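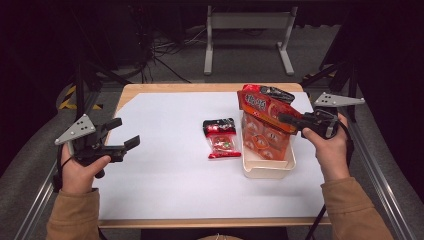

Snacks on a paper-covered table, with a large red bag held over the white tray.

The Gotanton seats 1,236, and its reverberation time was always a little long for amplified music. Hui-mei Au, who has mixed the Orau quartet since their second album, deals with it by cutting everything below 80 Hz from the vocal channels and keeping the stage monitors quiet. On the August dates the group dropped wedges altogether and went to in-ear systems, which lowered the level on stage enough to open up the piano microphones.

The set runs to 20 songs. Most are played as recorded, but "Zivura" now has a longer middle section – 4 minutes of bowed bass and brushed snare – and it is the hardest part of the night to balance. Au rides the bass fader by hand there and leaves the compressor off.

The string parts on "Chaturvedi" are still played from a backing track. It is sent in mono to the side speakers only, at a lower level than on the record. From the rear stalls the delay between the two sources is audible on the first chorus. In the balcony it is not.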